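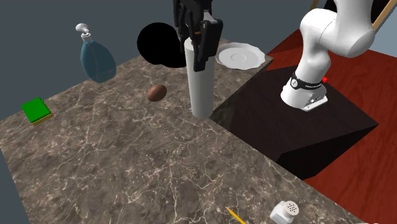
**Should a rental kitchen be built to last or built to be ripped out?** Built to last, with the boring parts easy to replace, and the landlord should be made to say which parts those are before anyone signs.

Nov 19, 2021

Writing this fast, at lunch, so forgive the mess. Been stewing on it for weeks.

I've rented for most of my adult life. Every kitchen I've had was either older than me or newer than the lease, and the new ones were worse. Not uglier. Worse. The old one on Fitzgerald Street had drawers that stuck in the humid months and a sink you could bathe a dog in, and in all the time I lived there the only thing that broke was a tap washer. The one after that was all soft-close and handleless and it started falling to bits before I'd finished unpacking.

So. The flip kitchen. You know the one. Owner buys a tired flat, puts in the cheapest kitchen that photographs well, puts the rent up, sells in a couple of years. Everybody does it, the agents practically hand you a brochure. And the kitchen only has to survive the inspection. After that it's the tenant's problem, then the next owner's problem, then landfill's problem.

What gets me is how much of it is sound when it goes in the skip. I walked past a renovation on our street in June and there was a whole kitchen out the front in the rain. Carcasses, doors, a perfectly good rangehood. Somebody had chosen those doors once. Stood in a showroom and argued about the colour. I took two of the drawer runners home, they're in my desk now, they work fine.

The excuse is always that people want new. Do they? I want a bench that doesn't swell where the kettle sits. I want hinges I can get a screwdriver to. I want to know what the splashback is made of so I know what I can clean it with. Never once been told. You move in, you guess, you use the wrong spray, you lose part of your bond.

That's the bit I'd change first, and it would cost next to nothing. A sheet of paper. One sheet taped inside the cupboard under the sink: what the benchtop is, who made the hinges, what paint is on the doors, where the shutoff is. My mother had one of these in her own house, in biro, on the back of a calendar page. It outlived the dishwasher it was written about.

Instead we get a folder of glossy warranties that don't transfer. I rang Dravemex, who made our cabinets, when a door dropped. Seven years of cover on the box. Lovely. Except it covers the purchaser, and I'm not the purchaser, and the purchaser had sold to somebody who'd never heard of Dravemex. The bloke on the phone was nice about it. He could sell me a hinge. He could only sell me a hinge as part of a door set, though, and the door set had been discontinued in that finish, so I'd have one door that didn't match, and I'd have paid for the privilege of improving another person's property.

I fixed it with a matchstick and wood glue. Still holding.

Now the other side, becuase I've had this argument with friends who own and I don't think they're villains. A landlord says: why would I put in good stuff when tenants wreck it? And some do. I've seen an iron burn in the middle of a bench, nice clear triangle. I've seen a cupboard door used as a dartboard. Fine. But you don't answer that with a surface that can't be repaired. You answer it with one that can. Solid timber, you sand it. Proper tile, you swap the tile. A printed surface stuck on chipboard, one nick at the edge and the water's in and the whole length is gone. The fragile kitchen punishes the careful tenant exactly as much as the careless one, and I've been the careful tenant, and I'm still cross.

Money. Right. A mate's landlord got a quote of $3,000 to replace one run of benchtop that had blown out beside the sink. The original had been picked to save a few hundred dollars. I don't have a spreadsheet for you. I just think anyone who's paid that bill would've liked the choice back.

Also the smell. Can we talk about the smell of a brand new cheap kitchen in a flat with one window? We slept with the door shut for weeks. Agent said it was "that new kitchen smell" like it was a car.

There's a fashion angle to this too and I'll admit I fall for it. I like looking at kitchens. I'll read a whole magazine spread about a Clemavetti kitchen with a tap that costs more than my fridge, and enjoy it, and then go and heat up soup. Nothing wrong with that. The trouble starts when the cheap version copies the look and skips the guts. The expensive one has no handles because there's a fancy bit of hardware behind the door doing the work. The cheap one has no handles, so you open it with your fingernails, and in a year there's a grey smear along the top of every door where hands have been. Put a handle on it! A handle is a good idea. We had that one sorted centuries ago.

Same with open shelves. Grease and dust. In a rental with no rangehood vent. Who is that for.

Things I'd take over any of it:

- a tap you can buy a washer for
- shelves that move up and down, all of them, not just the one
- a drawer deep enough for a saucepan with the lid on
- power points that aren't behind the fridge
- a light over where you chop, not over where you stand

None of that photographs. That's the whole problem in one list I suppose. Listings are shot from the doorway at hip height and from there a good kitchen and a bad one are the same kitchen. You can't see the back of a cupboard. You can't see if the floor goes under the units or stops at the kickboard (ours stops, ask the mice).

I'm told it's a supply thing. That the small makers can't get work from landlords so they only do custom, and custom is dear, and round it goes. Might be true. There's a place near us, Tolik Joinery, that does repairs and will cut a single new door to match an old one if you bring the old one in. Two weeks' wait when I asked. They said most of that work comes from people who own. Renters come in, get the price, and ask if the landlord has to pay, and then don't come back. I was one of those. I'd asked the agent in writing, too, and got back a line about fair wear and tear which didn't answer the question I'd asked.

So that's the second thing I'd change. Let tenants repair to a standard and take it off the rent. Set a cap, ask for receipts, whatever keeps everyone calm. Half the people I know would do it tomorrow. We live in these rooms. We know which hinge is going before the owner knows there's a hinge. At the moment the sensible thing for a renter to do about a loose hinge is report it, wait, report it again, and open the door gently untill the lease is up. Bad for the door. Bad for us. Can't see who wins except whoever sells the next door.

I'd like to see it tried with the big managed blocks first, since they've got the same kitchen repeated up every floor and could keep a box of spare parts in the basement. One box! Hinges, runners, washers, a couple of doors in the right finish. I asked about this at our building and was told storage was at a premium.

There's a broken treadmill in that basement. Been there since before me.

Lunch is over. The soup's gone cold and the cutlery drawer has come off its runner again, so at least I've got two spares in my desk.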